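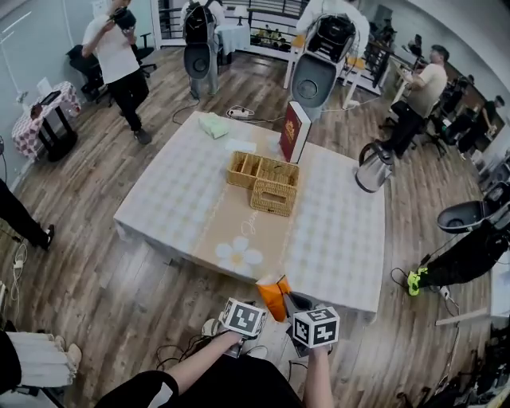
How do you know when a gripper's finger pads need changing?

When it starts dropping light things it used to hold, and a good wipe with a damp cloth doesn't help.

Regula Holzer had typed that on the first page of the Lanz notebook years ago, and Aleksandra read it again on Wednesday evening with the gripper lying open in her lap like a cat that wanted brushing. She had wiped the pads. She had wiped them twice, to be fair to them, and still every bag of crackers slid out as gently as you please.

"Read me the serial," said Hervé, who was on the phone from Cernham and eating something.

"2209."

"Oh, that old dear. Those pads went in before you came to Lidham. Take out the 2 small screws at the back, and for heaven's sake put them in a cup."

She put them in a cup. The old pad came away with a sigh, and behind it she found a good pinch of grey fluff, which she described to Hervé at some length, and which reminded him of his mother's sewing machine, and so it was quite a while before the new pad went in.
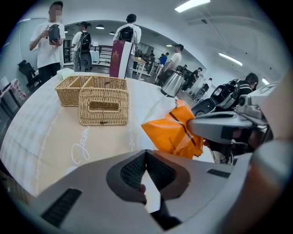 An orange bag in the gripper, with the wicker tissue box on the table.

"Now close it on something soft," he said, "and count to 20. Slowly, the way Regula does it."

Aleksandra counted out loud so he could hear. Somewhere past twelve he stopped chewing and began counting along with her, a little behind because of the line, and when they had both got to the end she wrote the pad change in the notebook under Regula's tidy typing and asked him what he was having for supper.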